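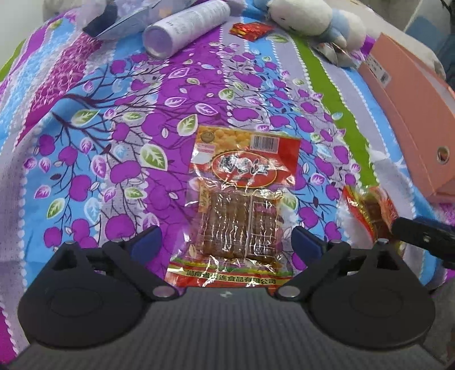 Snack swap: what came in, and how to join the next one

The September snack swap brought in 37 parcels, two more than we had room for on the shelf at Edar, so the last of them went home with the helpers to be sorted there. Sorting snacks on a bed works better than you might expect. Put down a clean sheet, tip everything out, and you can see at once what is sealed, what is crushed and what has lost its label. When you're done, the crumbs leave with the sheet.

A good share of the parcels this time held Chinese snacks, many of them vacuum packed. One of these has a red header with round golden-yellow beans or balls printed on it and a clear window showing the brown pieces inside, pressed into a block. The line along the bottom names Hunan Province (湖南省) and ends with the words for a food company. We get asked a lot how to tell where a snack was made when the front is all in Chinese, and a line like that is a good place to start. The character 省 means province, and the two characters before it are usually the name.

Vacuum packs travel well and take up very little space. They do need checking one by one. Press the film with a thumb. If it sits tight against the food, the seal is probably fine. If the pack feels puffy or slides around loose, set it aside and don't put it back in the swap. The same goes for anything with a pinhole or a sticky corner.

Please keep household items out of your snack parcel. We had batteries, tape and a bar of soap in September, and the soap had got into the crackers next to it. If you want to pass on household things, there is a separate box at the Lodhi Street desk, and it is emptied every week.

A few notes for packing the next round:

Keep the outer packaging if it carries the ingredients. Small inner packs often don't list them, and several members have nut or soy allergies.

If you can read the label and others may not be able to, tape a slip to the back with the main ingredients and how spicy it is. A plain "very hot" is enough.

Check the date. On many packs it is stamped on the back seam or the end seal – tilt the pack under a lamp if the film is shiny.

Nothing homemade, and nothing that needs a refrigerator.

Parcels for the next swap can be left at Edar or at the Fletberg branch during opening hours. The limit is still one parcel per household, and it should fit in a shoebox. Put your member number on the outside and your list of contents on top, inside the lid. Parcels without a list will be kept until last and may miss the swap.

The label reading sheet is at both desks. Take one if you'd like it.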